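Subject: Re: [coverage-litigation] Notice under claims-made policies – renewal gap question

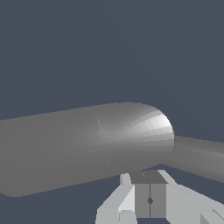 1. Response to the inquiry

Members of the list,

I write in reply to Ms. Quinlan's message, which is quoted in full at the end of this one. Several members have already written to her privately, and she has asked that the substance be put on the list so that others may refer to it.

The question is whether an insured who received a written demand in the last weeks of one claims-made policy period, but reported it only after the renewal policy had taken effect with the same insurer, has lost coverage under both policies. Our office has briefed the point twice, once for each side, and the views below are offered with that in mind. They are general comments and should be checked against the law of the state concerned.

2. The policy wording comes first

Before any case law is considered, please obtain complete certified copies of both policies, with every endorsement. The term "claim" is often defined to include a written demand for money or services. If the letter to Kazemi falls within that definition, the claim was first made in the expiring period, and the renewal policy will very likely not respond by its own terms.

Attention then turns to the reporting clause in the expiring policy. Some forms require notice within the policy period without exception. Others allow a stated number of days after expiration, and a few extend that allowance only where the policy is not renewed. The last type produces the odd result that an insured who renews is worse off than one who leaves. Courts have divided on whether that result should be enforced as written.

3. Continuous coverage

Where the same insurer has issued successive policies, some courts have been willing to treat the reporting period as unbroken. Others have held that each policy is a separate contract and that a late report defeats coverage whether or not the insurer was harmed by the delay. Ms. Quinlan should not assume that the prejudice rule her state applies to occurrence policies will carry over. In most places it does not, at least where the notice requirement is part of the insuring agreement.

Annapurna Raju of our office adds that the renewal application deserves close reading. If Kazemi answered "no" to a question about known demands or circumstances, the insurer may raise misrepresentation as well as late notice, and the two defenses should be answered together.

4. The broker

The message states that the demand letter was forwarded to the broker, Tralix, before the expiring policy ended. Two matters follow. The first is whether Tralix had actual or apparent authority to receive notice for the insurer – the agency agreement should be requested early, as it is seldom volunteered. The second is whether Kazemi has a claim of its own against Tralix for failing to pass the letter on. The limitations period for that claim may already be running, and a tolling agreement should be considered now.

5. Materials

Geetha Joseph has prepared a table of 75 decisions on late notice under claims-made forms, arranged by state. It is available to list members on written request to me. Please do not circulate it outside the list.

The topic will also be taken up at the November meeting in Gellosstead. Members who wish to submit a redacted policy form for discussion should send it to Ms. Joseph beforehand.

Respectfully,

Lakshmi Panicker
Moderator, Coverage Litigation List

----- Original message -----
From: Clodagh Quinlan
Subject: Notice under claims-made policies – renewal gap question

> Colleagues,
>
> I represent Kazemi, a small design firm insured under a
> professional liability policy. A former client sent a two-page
> letter demanding repayment of fees and repair costs. Kazemi
> sent it to its broker, Tralix, and heard nothing further. The
> policy was renewed with the same insurer, and suit was filed
> after that. The insurer has denied coverage under both policies.
>
> Has anyone litigated this recently? I would be grateful for
> sample briefs. Philomena Mac Carthaigh suggested that I ask
> here.
>
> Regards,
> Clodagh Quinlan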